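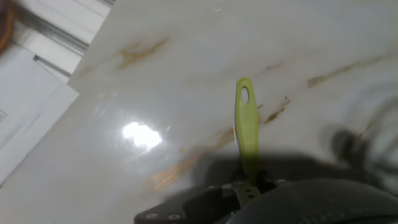

White marble with golden-brown veins, and a lime-green handle with an oval hanging hole.

About Gradville Worktops

Gradville Worktops measures, cuts, fits and looks after stone kitchen worktops. We work in marble, granite and a small number of limestones. Most of our customers are people redoing a kitchen they already live in, and the rest are small builders and joiners who have the cabinets in hand and need somebody for the stone.

We started in a single unit with one bridge saw and a hired van. The unit next door came free a few years later and we knocked through, so the saw is now on one side of the wall and the polishing benches are on the other. The slab yard is at the back, under cover. There are 45 slab positions in the racks and they are usually full by the end of the week.

What we do

Every job begins with a visit. We measure the cabinets, check them for level and make a template of the finished shape, with the sink, hob and tap positions marked on it. Cabinets need to be fixed in their final place before we template. If they move afterwards, the stone will not fit, and we will have to come back and charge for a second visit.

Once the template is signed off, you come to the yard and choose where on the slab your pieces will be cut from. We ask marble customers to do this in person. Veins run differently on every slab, and a photograph on a phone does not show how strong they are or where they stop. Some people want the brown veins running across the island and a quiet piece by the cooker. Others want the plainest part they can find. We lay the template on the slab and move it about until you are happy, then chalk round it.

Cutting and polishing takes six to ten working days, depending on edges and cut-outs. Fitting normally takes one day. A kitchen with an island and a full-height splashback can take two.

Our stone

We keep three ranges in stock and order others in.

Sedeo is our white marble range, and the one most people ask about. The ground is white to pale grey and the veins go from a light tan to a rusty brown. It comes polished or honed. Polished Sedeo has a high gloss and shows reflections and shadows quite strongly, so think about where your windows and ceiling lights are before you decide.

Matić is a dark granite with a fine, even grain. It stands up to heavy use and is the easiest of the three to live with.

Gremen is a buff limestone. We recommend it for pantry shelves, window seats and bathroom surfaces. We don't recommend it beside a hob, and we will say so if you ask for it there.

Sedeo in a 20 mm thickness starts at £428 per square metre, cut and polished with a plain pencil edge. Cut-outs, drainer grooves and shaped edges are extra and are listed separately on your quotation. Delivery and fitting are included for addresses in Gradville and the villages on the bus route.

Living with marble

Marble is a soft stone by worktop standards. It marks, and customers who have been told this before they buy tend to get on with it better than those who find out from a lemon. Acids dull the polish. Oil, beetroot, turmeric and red wine can stain if they are left to sit. A dropped pan can chip an edge.

We seal every marble top before it leaves the workshop and leave a care sheet in the kitchen. The main points on it are these:

Wipe up spills when they happen, with a soft cloth and warm water. A drop of washing-up liquid is fine.
Don't use vinegar, limescale remover, cream cleaners or scouring pads.
Cut on a board. Knives will scratch marble.
Put a trivet or folded cloth under hot pans.
Coloured plastic utensils are kind to the surface and may be put down on it freely, but rinse them first if they have been in tomato or curry.
Wipe under anything that lives on the worktop, such as oil bottles and the kettle, once a week.
Reseal once a year. We can do this for you, or sell you the sealer.

If you spill water on the stone and it darkens within a few minutes, the seal needs doing.

Dull spots in a polished top can usually be brought back by hand. We do this at your home and it takes a morning for an average kitchen. Chips are filled with a tinted resin. A filled chip is smooth to the touch, though on a white stone you may still be able to find it if you know where it was.

Offcuts

Cutting a kitchen leaves pieces too small for another worktop. We square up the better ones, round off the corners and sell them from the rack by the office door as pastry slabs, cheese boards and hearth pieces. The usual pastry slab is 400 mm square. They are heavy, so bring a bag with a proper bottom to it. Anything that doesn't sell goes for crushing.

The workshop

All cutting is done wet, to keep the dust down, and the water is filtered and used again. The floor on the saw side is therefore always wet and visitors need sensible shoes. We have ear defenders and glasses for you at the door. Children are welcome in the slab yard if they hold an adult's hand, but they can't come into the cutting area.

The yard is open for viewing from Tuesday to Saturday, nine until four. You don't need an appointment to look around. You do need one to have your template laid out, as we have to get the slab down with the crane.

We close for the first week of February each year to service the saw and count the stock. Fitting jobs are not booked for that week. Enquiries sent by email will be answered when we are back.

Getting a quotation

Send us a sketch with measurements, or your kitchen designer's plan. Mark the sink and hob, and tell us which stone you have in mind — or leave it blank and we will price all three. Quotations are free and are held for six weeks.

Page last updated 21 Dec 2023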